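Wilma Bosman
Okay, budget thread, as promised. We're putting together next year's equipment request for the robot arm bench and I've been living in a spreadsheet since October. Grab a coffee.

Wilma Bosman
Starting number: 12 lines on the wish list. Starting feeling: optimism! That lasted until the Drandent quote came in for a second arm. The arm itself was fine. The mounting plate, the controller license and "commissioning support" were all separate pages.

Wilma Bosman
So first tip, ask for one total with everything in it, delivered and bolted down. Trallthorpe did this without me even asking (bless them) and came out 2,000 lower, with a longer wait.

Wilma Bosman
Next up, grippers. I went in wanting the fancy Egan hand with all the fingers. Then I sat down with our task list, and it's mostly pick up a small thing, put it in a basket, do it again. Two fingers will do for that. The Egan quote is parked in a folder called "someday."
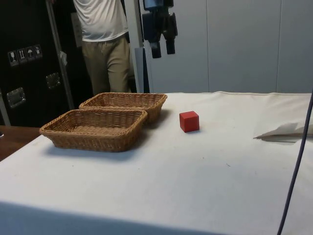 Wilma Bosman
Which brings me to the stuff I forgot to budget for last time. Tablecloths. Baskets. Cubes. Tape. Cable ties, so many cable ties. It's all cheap one piece at a time, and then you look at the card statement and it's more than 3,000 for the year. It gets its own line now.

Wilma Bosman
Also shipping cases! Get a price for the case when you get a price for the arm. I tried to save money on that once and paid for it in foam and repairs.

Wilma Bosman
Somebody asked about service plans. Jumus offered us 2 years of cover and I'm leaning yes, mainly for the loaner unit. A month with no arm costs us way more than the plan does. Read the part about who pays the freight, though. I had to go back to them twice on that.

Wilma Bosman
What I cut: the second monitor wall, the nicer chairs (sorry, everyone), and a motorized table. A regular table holds still just fine.

Wilma Bosman
What I refused to cut: spare gripper fingers and a spare power supply. I'd give up my own chair first.

Wilma Bosman
Current plan is the Trallthorpe arm, plain grippers, the Jumus cover and a real consumables line. Request goes in at 4 pm and I still have to fix the tax column. If you've bought from Trallthorpe, tell me how long delivery really took, please!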